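# Cindine Software: Frequently Asked Questions

This page collects the questions most often received by the Cindine support office from laboratories and integrators. It covers perception, planning, control and the supporting tools. Questions on mechanical parts and spare items are handled by Bronder and are not answered on this page.

## General

**What does Cindine do?**

Cindine is a software package for handling cloth and other soft items with a two-finger gripper. It reads recorded or live camera views, proposes grasp points, plans a motion and sends commands to the arm controller. The package has four modules, and each may be installed alone. Sites that already have their own planner commonly install perception and logging only.

**Who maintains the package?**

Development is led by Gonçalo Frade and the software group at Ivitari. Release notes are published with every version. The current line is version 2, and fixes to version 1 ended in June.

**Can version 1 configuration files be used with version 2?**

Most can. The converter reads the old file, writes a new one beside it and lists any setting it could not carry over. Settings for the old grasp filter have no match in version 2 and must be entered again by hand.

## Perception

**How does the software find a garment on a patterned surface?**

The segmentation model combines color with local shading and edge shape. Color alone is a poor guide on printed bedding, where a flower or leaf in the print may have much the same tone as the clothing. Folded edges, waistbands and the steps between layers usually give a stronger signal. Operators who see print details marked as cloth edges should raise the value of `edge_support` before they consider retraining.

**What happens when the gripper hides part of the view?**

A fixed mask covers the parts of the tool that remain in the same place in every view. The moving fingers are masked separately, based on the measured opening. Pixels under either mask are treated as unknown, and the grasp proposer will not place a contact point there.

**Does a bright window affect the results?**

It can. Strong daylight behind the work surface may cause automatic exposure to darken the cloth, and shallow creases are then lost. The exposure region should be limited to the lower half of the view. The setting is named `meter_region` and is found in the camera profile.

**Which garment states are recognized?**

The labels are flat, folded, rolled, bundled and unknown. A folded item also receives an estimate of its main fold edge and, where one can be found, its waistband or collar. The estimate includes a confidence score, and the planner ignores any score below the limit set by the site.
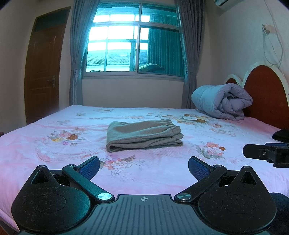

**How many labeled recordings are needed to adapt the model to a new type of garment?**

A set of 300 recordings is the suggested starting point for one garment type. They should be spread over several rooms and times of day. A smaller set may be enough if the new garment is close in shape to one the model already knows.

## Planning and Control

**How is a grasp point selected?**

Each candidate is scored on reach, finger clearance and the number of layers likely to be caught. The user may require that the whole stack be held or that only the top layer be lifted. These are separate task modes – they should not be mixed within one job file.

**What is the rate of the control loop?**

The rate is set by the arm driver and is not fixed by Cindine. The planner sends short path segments, and the driver fills in the points between them. If segments arrive late, the driver slows the arm along the last valid path and then holds its position.

**Why does the planner reject a grasp that looks reachable?**

The usual cause is the clearance check at the supporting surface. A mattress gives way under load, but the default collision model treats every surface as rigid. The `soft_surface` option allows a limited amount of fingertip contact. It must be enabled for each task, and the allowed depth must be entered by the site.

A second cause is an outdated hand-eye calibration. The calibration date is shown on the status page of the console.

## Tools and Data

**Which tool should be used to review recordings?**

Mendes is the review tool supplied with the package. It shows the camera view, finger opening and planner state on one timeline, and allows reviewers to correct garment labels. It runs on an ordinary desktop computer and does not need a graphics card.

**What does error 51 mean?**

Error 51 is reported when the camera and gripper clocks differ by more than the allowed limit. Restart the time service first. If the error returns, export the log from Mendes and attach it to a support request. Please do not raise the limit to clear the message – grasp labels made with mismatched clocks cannot be repaired later.

**Are recordings sent to Ivitari?**

Recordings remain on the site's own storage. Files reach Ivitari only when a user attaches them to a support request. Sites that record in private homes are asked to obtain written consent from the residents and to review each file before attaching it.

**How can a fault be reported?**

Faults are reported through the support form in the console. The report should include the software version, the job file and the shortest recording in which the fault occurs. Requests for new features use the same form, with the category set to "Proposal."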